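7/12/21

Coding of the shelter coverage, second pass. Clodagh Lenihan and I finished the Postmont papers this morning. That makes 865 articles in the set, all of them reports or opinion pieces on violence against women by a husband or ex-partner. 25 were thrown out as duplicates (same agency text, different headline).

Main trouble is still the translated pieces. When an essay gets picked up by a site in another language, the translator's introduction often says more than the essay does. We had been coding the two together. From now on the introduction gets its own line, with the translator as author if there is a name. I went back and recoded the 7 that were already in. In 2 of them the motive is given only in the introduction and appears nowhere in the original.

Notburga Schnyder read the Ernia batch blind. We agree on victim's age, weapon and place. We disagree on "prior contact with police," mostly where the paper says "known to the authorities" — she codes that as yes, I had it as unclear. Leaving it as unclear until we have talked. Clodagh sides with Notburga.

Koller wants the headline counts before the Kotden meeting. Told them November was too early for that and it is still too early. They can have the raw table without the motive column.

To do: ask the Ernia archive for the missing weekend supplements. Fix the date field, which swaps day and month on import.

Paper copies need sorting before the next reader starts. One folder per paper, unread on the left, disputed ones kept apart. I would like them up off the desk, and a shallow white mesh basket on a rail would take the disputed pile. The black rack with the five curved hooks, hung up with a white tie, would do for the folder tags. Check whether the tie holds with weight on it.
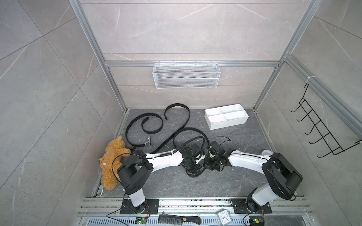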